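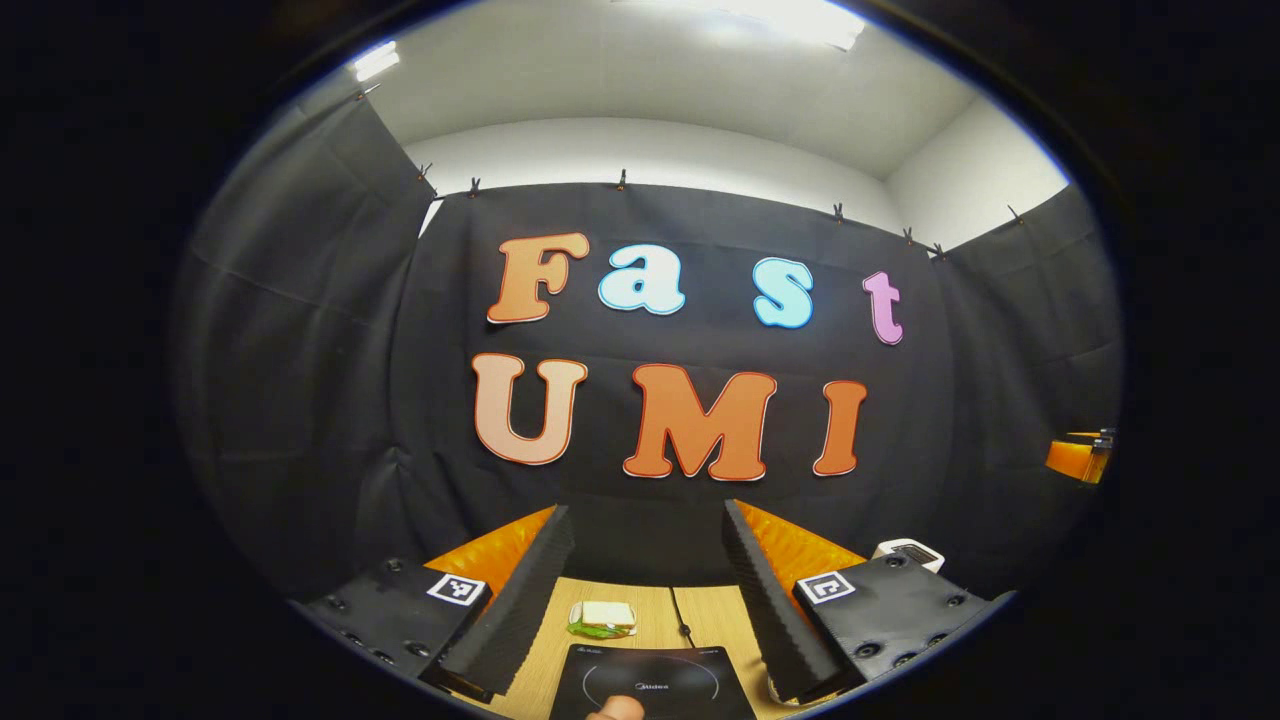

Cook station, curtain up, sandwich on the table, cooktop in front.

Florkov kitchen set: what we bought, what we'd buy again, and how to plan yours

Hi! If you landed in this folder looking for the episodes, they're one level up, in the folder called episodes. What you're reading is the readme for the equipment side: the shopping, the budget, the order things got ordered in, and a fair number of opinions. I kept getting the same mails ("what do I need to get started and what will it cost me") and my answers kept getting longer, so now there's one long answer and I can stop typing it from scratch.

I'm Romain Huet and I run the purchasing for Florkov, and I also do a good share of the recording, so when I complain about a thing below I've usually had it in my hands all afternoon.

What's in this folder

readme.txt (you're in it)
parts_list.csv, one line per item, with supplier, quantity and the price we paid
budget_plan.csv, the blank version with our formulas left in, so you can put your own prices in
reorder_log.csv, everything we had to buy twice
layout_notes.txt, room and table measurements

Prices are in dollars, before tax, and they're what we paid. Please don't treat them as quotes. I've already had one person write in upset that a clamp cost more than my spreadsheet said, and all I could do was agree with him.

The short version of the data

The kitchen set has 392 episodes in this release. All of them were recorded with hand-held grippers at the cook station, with small table tasks: sandwich things, toast things, moving stuff on and off the cooktop. The recording style is the UMI one, and if you're here I assume you know it. The episode card in the main folder has the format, the splits and the known problems. I won't repeat it because then I'd have two copies to keep up to date, and I know myself.

How we split the budget

We started with a table budget of 900 dollars per station. That covers everything that isn't the grippers, the robot or the computer: table, backdrop, appliances, food, cables, storage, tape (so much tape). The grippers live on their own line in the parts list, and so does the arm time, which we book from Risstead by the half day.

I like having the station as its own number. When we had one big pot for everything, the grippers ate it, and by January we were arguing over whether we could afford a second toaster. A toaster! Once the station had its own money the arguing mostly stopped, and people started ordering spares without asking me first, and that's what I wanted all along.

If you're filling in budget_plan.csv, the columns go like this:

Fixed: you buy it once and it stays in the room. Table, curtain, lights.
Wear: it gets used up slowly. Foam for the fingers, tags, screws, clips.
Food: it gets used up fast.
Spare: a second one of anything that would stop a recording day if it died.

I put the spare column in after our first month. It was the best change I made to the sheet and I'm still a bit smug about it.

The backdrop

We use black fabric, hung as a back panel with a side panel angling in on each side. The back and right panels are held along the top with small dark clips. It's the cheapest large thing in the station and I would buy it before the table if I had to choose.

Get more fabric than you measured. I measured the wall, ordered to the wall, and then found out what a wide fisheye lens thinks of your measurements. It sees everything. Go and hold your camera at the lowest and most sideways pose anybody will really use, look at what's in view, and order to that. You'll still get white ceiling in the shots, and we decided to live with it. Pricing out a black ceiling took me one phone call and I never made a second.

The letters on the back panel (they say "Fast" on the top row and "UMI" on the bottom) came out of the fixed column too. People ask if they matter. They give the back wall some color and some edges, and a plain black panel gives a camera very little to hold on to when it's trying to work out where it is. We never ran a proper test with and without, so please don't quote me on how much they help. They were cheap and they make me happy. If you do put something up, put it up once and leave it there. Moving your wall decoration halfway through a data set is a mean thing to do to whoever trains on it.

Lights

We spent nothing here. The room has ceiling lights and we use them. I had a pair of panels from Dow in my cart for weeks and took them out again, and I don't miss them. Your room may be gloomier than mine, so record a few test takes in the evening before you decide.

The table

A light wooden top. My advice is to spend on stiffness and save on looks. Two people will lean on it all day, and one of them will be me. Measurements are in layout_notes.txt, along with the height we settled on, and that height suits us and may not suit you. Borrow a table for a week if you can before you buy.

The cooktop

Ours is a black induction cooktop, a Midea. I'm not going to tell you it's the best one on the market, I never compared it with much. My shopping rules were a flat top and a cooking zone marked clearly enough for a person to aim at while holding a gripper.

Things I'd check before paying for any cooktop:

How long the cord is. Measure to your outlet along the path the cord will take, which is never the straight line you have in your head.
What the beeps are like. You will hear them a lot, and so will the audio track if you keep it.
Whether your building allows it. Ask early. It took us longer to get the yes than to get the cooktop.
What the surface does under your lights. Glossy black shows every reflection and every fingerprint. I wipe it constantly, so put cloths in the wear column.

Cables

Buy dark ones if you care about consistency, buy flat ones if you care about your sanity, and buy them longer than you need. We still have a cable that runs down the table surface, in among the work, and I've moved it so many times I could draw it from memory. Plan the cable route on paper before you fix anything down. I didn't, and I'd love for somebody to learn from that!

Gripper wear parts

The fingers have ridged black foam pads, and those pads are the item I'd order deep. We go through them faster than my first guess, and my first guess was already gloomy. Buy from one batch if the supplier will let you. Ours comes from Veter, who were kind enough to put a whole batch aside for us, and the pads from one end of it feel the same as the pads from the other end. With the supplier before that I couldn't say so.

The marker tags on the plates are cheap to print and annoying to replace. Print a full sheet, cut them all in one sitting, and keep them flat in a folder. A tag with a curled corner will cost you an afternoon before you even suspect it.

Screws: whatever number you wrote down, write a bigger one. The mounting plates have lots of small holes and I swear each one wants a different screw on a bad day. I buy mixed boxes now and sort them into a tray, and the tray has its own line in the sheet.

Food

This is the line people forget, and then they're out at the store at lunch with the personal credit card. We record with real food a lot of the time. Sandwiches with white bread and lettuce are our standard item, small enough to grip. Bread dries out under a long session and the lettuce gives up before the bread does, so buy for the day and skip the bulk pack. I tried the bulk pack. It was not a saving.

I set aside 42 dollars a week per station for food and we mostly stay under it. Whatever is left goes toward coffee and I won't be taking questions on that.

If you'd like to go with toy food, go ahead, it lasts forever and the sheet will look lovely. It also squishes wrong. We keep a box of it for training new people, and none of those takes are in the release.

What we bought twice

Full list in reorder_log.csv, which has 13 lines at the moment. The ones that hurt:

Clips. The first ones were too weak for the weight of the fabric. Get the stronger kind right away.
The curtain itself, for the reason I already confessed to.
A power strip with too few outlets. Count your plugs, then count again with the chargers.
A storage bin with no lid. Crumbs find everything.

Ordering order

If I were starting over with an empty room, I'd go curtain, table, power, cooktop, small appliances, and food last of all, on the morning of the first session. Order the wear parts at the same time as the curtain, they have the longest wait. And leave a gap between everything arriving and the first booked arm time. Our first half day with Risstead was spent hanging fabric, at full price, with their technician holding the other end of it. Lovely person, very expensive curtain rod.

Planning a second station

We're pricing one now. The plan is to copy the first one as closely as the shops will let us, down to the same fabric, and I'm finding that half the items have quietly changed color or been replaced by a newer model. So if you think you might ever want two stations, buy the small cheap things in pairs on day one. The big ones I'd still buy one at a time. You learn a lot about a table in a month.

I haven't decided if the second station gets its own letters on the wall or the same words again. Opinions welcome.

Using these files

Copy the sheets, change them, pass them on, no need to ask. If you use the episodes, follow the license file in the main folder. If you spot a wrong price or a dead supplier, open an issue and put the line number in the title so I can find it. I go through them in batches, usually with a leftover sandwich.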